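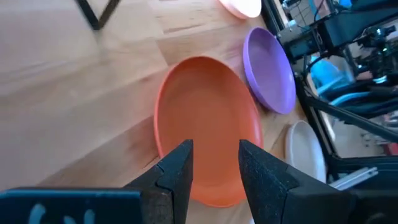
**Figure 3.** View along the fingers during the approach phase of the plate task.

### 4.2 Rim-referenced grasp selection

Thin tableware gives a parallel gripper very few usable contacts. The well of a plate is flat and too wide to span, the foot is hidden against the table, and the only part that can be pinched reliably is the rim. We therefore define every grasp candidate in a frame attached to the nearest rim point, with one axis tangent to the rim and one pointing toward the plate center. In the view of Figure 3 the orange plate is the target, and its rim is readable on the left side, while the near edge passes behind the fingers and has to be completed from the ellipse fit. The purple plate sits so close to the upper right of the target rim that only a thin strip of table separates the two. Candidates in that sector are rejected before any motion is planned, as the outer finger would have no room to descend. The off-white plate is a harder case: the right finger hides part of it, and a detector that works on single views tends to return a partial arc with a poorly constrained center. We keep such arcs as obstacles but do not allow them to become targets until a second view is available.

The rim score is the product of three terms: free width on the outer side, angular distance from the current wrist pose, and fit residual over the visible arc. Weights were set once on the Lendholm table and were not changed for any of the results below. We tried learning them from the demonstrations and found no gain that survived a change of dishes.

### 4.3 Demonstrations and training

The policy was trained on 200 teleoperated demonstrations covering plates and bowls. Episodes in which the operator regrasped were kept - removing them made the policy noticeably worse at recovering from a slipped rim. Each demonstration was segmented into approach, pinch, lift, transfer and release using gripper aperture and wrist height. Segment boundaries were corrected by hand where the two signals disagreed, mostly at release.

We compare against two baselines. Waller predicts an end-effector trajectory directly from the wrist view. Lendiretti uses the same backbone as ours but expresses actions in the base frame, so that the comparison isolates the choice of reference frame. All three were trained for 2,000 epochs with identical augmentation.

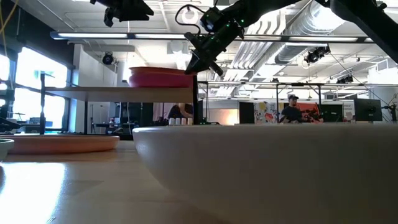 Transfer onto a raised surface changes the problem in two ways. The release height is no longer fixed by the table, and the wrist must stay clear of the board while the fingers open. The base-frame baseline handled the first point adequately and the second poorly, with most of its failures occurring in the final part of the descent. Our policy receives the height of the support as a scalar input and shows no comparable concentration of errors.

### 4.4 Results on mixed dishes

Over 54 evaluation trials, our policy failed seven times. Four failures were missed pinches on a rim that had been correctly selected; the remaining three came from a wrong target arc, in each case with neighboring dishes nearly touching. The Ziółkowski separation test, which we ran before each trial, flagged all three layouts as ambiguous. Using that flag to trigger a second view is straightforward and is left out of the reported numbers.

Bowls were easier than plates for every method. A bowl wall presents a longer graspable surface in the vertical direction, and an error in approach height that would lose a plate rim entirely only shifts the contact along the wall. For this reason we report plates and bowls separately in Table 2.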